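Getting down to floor level with Jeferson Vasconcelos

By the time I arrive in Lilstead, Jeferson Vasconcelos has already taken his shoes off and is looking at the carpet. He looks at it the way other people look at a garden. "Come down here," he says, patting the floor next to him, "you can't understand a room from up there."

I'd come to talk about tidying, and specifically about small things: the loose pieces, caps, blocks and odd bits that collect on a floor and stay there for months. Jeferson has been sorting out other people's rooms for 14 years, first for family, then for a removals firm called Aller, and now on his own account. He loves it. I've rarely met anyone who could talk for so long about a dropped button and leave me wanting more!

"Everyone starts with the shelves," he says. "Shelves are lovely, I've nothing against shelves. But the floor is where the room tells you what has been going on. If there are little things down there, then somebody was sitting there, or playing, or mending something, and the place where they go home to is too far away."

So his first question in any room is how far you have to reach. He once kept a tally for a client with a very full playroom and got to 3683 separate pieces before lunch on the second day (he still has the notebook, and he did show me). Most of them had been found within arm's length of one armchair.

"She thought she had a toy problem," he says, laughing. "She had one armchair with nothing next to it. We put a wide, shallow tray there and that was most of the job."
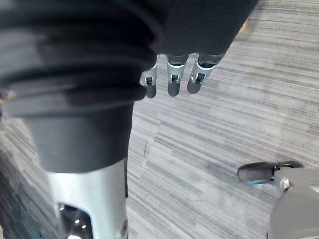 One reader wrote in, when we mentioned this interview was coming, to say that trays by the chair had been tried in her house and had filled up with receipts inside a week. What did he make of that? I read it out to him and he was delighted.

"Good! Then she has found out where her receipts want to live. Leave them that tray and bring another one for the small pieces. People are so hard on themselves about this."

We move on to carpets, a subject on which he is, if anything, even keener. The one under us is grey with stripes, and he chose it himself after a long morning at Xiong, where he says they let him throw buttons on to the samples. Plain pale carpet he finds hard work, especially for anything cream or beige. A thick pile he won't have at all.

"With a stripe you have a line to follow. I go along one stripe with my eyes, then I go to the next, then the next. It's like reading. If you look at the whole floor at once you see nothing, you just feel tired. And go slowly, and use your fingertips. The fingers find what the eyes have missed."

He picks up one thing at a time, too, which surprised me. I'm a scooper. I get everything into one big handful and deal with it later, and I said so. He made a face.

"And when is later? You have made a new pile, only now it's in the kitchen. One piece, one place. It sounds slow but I did a sitting room in Floster like this and we were finished at four in the afternoon, with the kettle on."
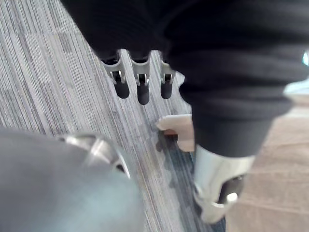 The places themselves don't need to be clever. He uses old baking tins, shoeboxes with the lids off, a soup bowl with a chip in it. Seven containers is his limit for one room, because beyond that, he says, you begin to need labels, and once you need labels the children stop joining in. Anything he can't identify goes into the soup bowl and stays there until the end of September, when the whole family sits down and goes through it.

"That's my favourite bit of the year," he says. "Somebody always shouts. 'That's the foot from the lamp!' And the lamp has been leaning on a book since Easter."

I ask what he'd say to somebody with a really daunting room, the sort where you close the door and walk past. He thinks about it for a while, running his thumb along a stripe.

"One stripe. If there are no stripes, the length of one rug. Roughly 1000 pieces in a bad room, maybe, and you'll do 30 and go and have your dinner. Tomorrow you'll want to do another 30. I promise you, it gets quite hard to stop."

I tried it that evening in my own spare room and found two jigsaw pieces, a curtain hook and an earring I'd given up on. The curtain hook has gone back on the curtain. The jigsaw pieces are in a bowl.

Last updated: September

Related
Baking tins that never see the oven
Choosing a carpet you can live on
Readers' letters: what's in your odds-and-ends bowl?
Where to put the second armchair

We use cookies to remember your settings and see which pages are read. By carrying on you agree to this.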